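Six Weeks of Opening the Same Door

2025-09-08 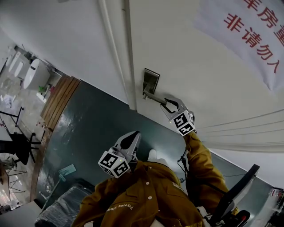 My job at the moment is opening doors. I have a degree and a parking spot and I open doors, with a gripper in each hand, so that a machine can later open them with no hands at all. The idea is that you hold the same jaws the robot will have and do the chore yourself, and the recording becomes the lesson. A lever handle sounds like the easy end of this. You close the jaws around it, push down, pull, walk. But the jaws are curved and so is most of what you'd like them to hold, and the lever is the one thing in the building that wants to slide out sideways just as the latch lets go. Meanwhile the left gripper has nothing to do, so it gets held in close with its jaws open and pointing up, like someone waiting to be handed a sandwich. The robot will learn that too. There's a banner on the door saying no entry without permission, in red characters big enough to read from the next building, and I have now gone against it more times than anyone in the history of storerooms.

The door task was supposed to last three days. The plan (I wrote the plan, I can be rude about it) said 100 clean openings and then on to drawers. We did the 100. Rajeshwari Marar trained on them overnight and in the morning we all stood around with coffee and watched the arm approach the handle with great confidence, close on the air two inches to the left of it, press down on nothing, and back away as if the door were now open. It looked so pleased with itself that I nearly walked through.

So we did more. Rajeshwari's view is that I was too consistent. I had found a spot on the floor I liked, and I stood on it every time, and I reached from the same angle at the same speed, because I am a professional and also because I am lazy. The robot had learned to open a door from that spot. Roll it a foot to one side and it was a tourist. She asked me to be worse at it. She wanted me arriving from the left and from the right, too close, too far back, slow, hurried, missing the lever and coming back for it. Missing on purpose is a strange thing to be paid for, and I'm not as good at it as you'd think. My fake misses look like a soccer player being tapped on the shin. The real ones, when I'm tired and thinking about dinner, are much better data.

We are at 617 now. Of those, 41 went in the bin in a single afternoon when I discovered I'd been nudging the door with my knee. I had no idea I was doing it. Apparently I have opened doors with my knee all my life, and only found out at my age from a playback. The robot does not have a knee. It has a base on wheels that costs more than my car, and when it watched me it saw a door swing open a bit early for no reason, and drew whatever conclusions it draws.

A few things I've learned, for anybody who's about to be handed a pair of these:

Your wrist will go before your patience does. The grippers aren't heavy for the first twenty minutes. After that they are heavy in a particular place just below the thumb, and you'll start bracing your elbow on your ribs, and then the robot will have an opinion about ribs.

Keep the printed cubes in view. Each gripper has a white cube on it covered in black square markers, and they're how the tracking knows where your hand is. If you turn your wrist over in a natural, graceful way, the way a person would, you may hide one behind your own forearm and lose the take. You end up reaching for a handle like a waiter presenting a fish.

Check the little lights before you start. I once did a very fine forty minutes with one side asleep. I still think about those forty minutes.

Don't talk to the gripper. It isn't recording sound, but other people are in the building.

We did try the other way first, driving the arm by remote from a chair. I was in favor, because of the chair. You get a headset and two controllers and you steer the real arm at the real door, so whatever you record is something the robot can definitely do, which is a big point for it. The trouble is that there's a tiny lag and no feeling at all. You push the lever down and you keep pushing, because nothing tells you to stop, and then there's a noise. We replaced one handle. I opened the door eleven times in an hour that way and had a headache for nine of them. With the hand-held grippers I can do that many before the kettle boils, and I can feel the latch go through the jaws, a small click, very satisfying, the only part of the day I'd describe as sensual.

Rajeshwari says the best result would be a mix, mostly by hand with a few dozen driven remotely so it learns what its own arm feels like. She says this sort of thing while already looking at the next task on the sheet. I asked how many she had in mind in total and she said 1,168. I asked why 1,168 and she said that was what fit in the time before Drotus wants its demo. I'd hoped for something with more math in it.

To be fair to the robot, it's getting there. On yesterday's run it found the handle first try from three places out of four, pressed it, pulled, and got the door open wide enough to go through. Then it stopped in the doorway and stayed there, since every one of my recordings ends with the door open and me standing still wondering if that was a good one. Rajeshwari watched it for a while and wrote something down.

Tomorrow I'm re-recording the endings. I have to walk all the way through each time, let go of the lever properly, and carry on into the room beyond like a man with somewhere to be. My mother called from Lendville last night and asked what I was working on, and I told her, and she said that was nice, and was it hard. I said the handle was tricky. She told me to try lifting it a little first, that's what she does with hers.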